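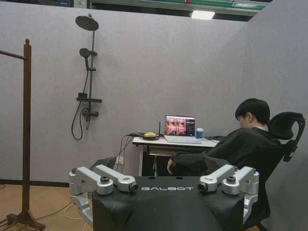 GALBOT lettering on the black torso, with a silver arm on each side

Episode 14 of Mosidora has no audio after the cold open

Posted by ebbtide_1504 in Streaming and TV, Fri 20 December

I am working through the sketch show Mosidora on the Zistamov app. Episode 14, the one with the musical guest, plays normally through the cold open and then goes silent at the title card. Picture continues, captions continue. Sound returns when the closing credits start. Every other episode in the season is fine. The TV is an Ebihara set, wired to a soundbar. I have restarted both and reinstalled the app. Is the episode broken or is it my setup?

linenoise_k

Probably your setup. The cold open and the credits on that episode are stereo. The middle section was remixed in surround for the July re-release, and the stream switches format at the title card. If the soundbar fails to follow the switch, it outputs nothing until stereo comes back.

On the TV, open Settings, Sound, Digital Output and change Auto to PCM. Close the Zistamov app completely before testing. Leaving it paused in the background keeps the old audio setting. You will lose surround on everything else while PCM is on, so change it back afterward if that matters to you.

To confirm the cause first, play the episode through the TV speakers with the soundbar unplugged. If the sound is continuous, the file is good.

Trallirstead

Same thing happened to me on a tablet, so I don't think it is only soundbars. I watched it with captions. Not the best episode anyway, the song is 3 minutes too long.

patchbay_south

Two additions to the first reply. Some Ebihara sets reset Digital Output to Auto after a firmware update, so check it again if the problem returns. Also look at the audio language menu inside the player. Episode 14 lists two English tracks – one is audio commentary, and on my account it was selected by default. The commentary track is silent between the title card and the credits. Choosing the other English track fixed it on a tablet and on a TV, with no change to the output format.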